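Del simulador a la mesa: lo que cambió en el planificador de Brelik

Escribo esto el 12 ago 2026, con el café ya frío y la rama por fin fusionada.
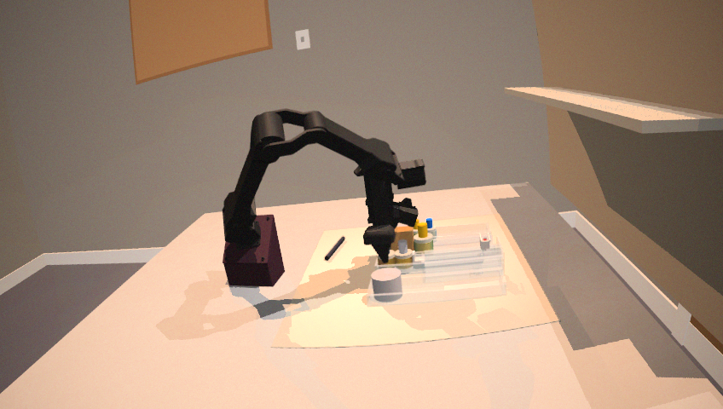
Un lector del boletín pasado me escribió que simular piezas transparentes es perder el tiempo, que la profundidad te sale perfecta en pantalla y luego la cámara de verdad ve lo que le da la gana. Y tiene bastante razón, por eso empiezo por ahí. En la escena del soporte transparente, con la pinza del brazo suspendida sobre las piezas pequeñas, el planificador ya no recibe la profundidad limpia del motor de render. Ahora pasa antes por Povska, nuestro módulo de ruido, que agujerea la nube de puntos justo donde hay bordes y reflejos (¡y qué feas quedan las nubes, da gusto verlas!).

Lo segundo es la aproximación vertical. Antes el planificador buscaba la ruta más corta hasta el agarre y a veces entraba de lado, rozando el soporte. Le he puesto un punto previo, 12 milímetros por encima de la pieza, y desde ahí solo puede bajar recto. De 1164 intentos en simulación, 739 terminaron en agarre válido con el ruido activado. Sin ruido el número es mucho más bonito, pero ya no me lo creo y he dejado de publicarlo.

Me queda pendiente la comprobación de colisiones del antebrazo, que sigue usando cápsulas demasiado gordas. Cuando el brazo se arquea mucho, Giraldo — el servicio que valida las trayectorias — rechaza movimientos que son perfectamente seguros. Tengo mallas más finas a medio hacer desde enero, a ver si esta vez las termino.

Si usáis la versión de Korkedcombe, ojo: el parámetro de altura ha cambiado de nombre y el archivo antiguo se carga sin avisar, con el valor por defecto. Yo perdí una tarde entera con eso. El registro de cambios está en el repositorio, junto con las 18 escenas de prueba. Mandadme las que os fallen, mejor con la semilla incluida.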